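Misix open day: pumps, pies and a very long spreadsheet

I nearly didn't go. It was a Wednesday in October, it was bucketing down, and the Misix plant is a good hour's drive from my place. But I've been buying their pump housings for years without ever seeing where they come from, so I threw my steel-caps in the ute and off I went.

Kjell Lindholm runs the floor and took our group through. There were 22 of us, mostly small manufacturers, plus a couple of blokes from Simanjuntak who knew every second machine by its model number and let us hear about it. We started in the foundry store and worked our way forward to dispatch, with a long stop at the machining cells - my favourite bit by a mile!

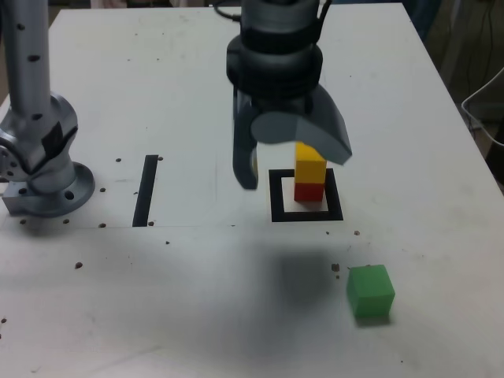
The thing I really wanted to see was how they've gone paperless. Two years ago every job travelled with a cardboard folder, and Kjell reckons they lost a folder a week. Now it's all in a scheduling system called Nidus, and each of the 17 cells has a screen showing the next job, the drawing and the tooling list. The operators can knock back a job if the drawing's out of date (and they do, I watched one happen). The old spreadsheet had 3138 rows when they retired it. They've printed the first page and stuck it up in the tearoom.

I asked about the cost and got a grin and a change of subject. Fair enough. What he did tell me was that the first three months were rotten, with half the shop still writing things on the backs of delivery dockets, and that they should have started with one cell and left the rest alone.
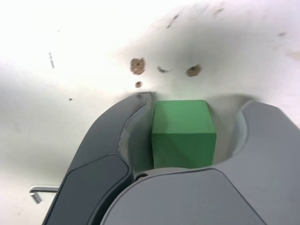
Fahad Minhas

Lunch was pies, and good ones. I got talking to a woman from Dovby who does 144 different brackets in tiny batches, and she's in the same boat as me: too small for the big software, too busy for the whiteboard. We've swapped numbers and I'm going up to see her setup before Christmas.

The afternoon session on energy bills ran long and the projector was hopeless, so I ducked out early to look at the coolant recycling again. I've got the supplier's card somewhere in the ute.

If you're thinking of going next year, park at the back gate and wear a proper jacket. The walk between the two sheds isn't covered.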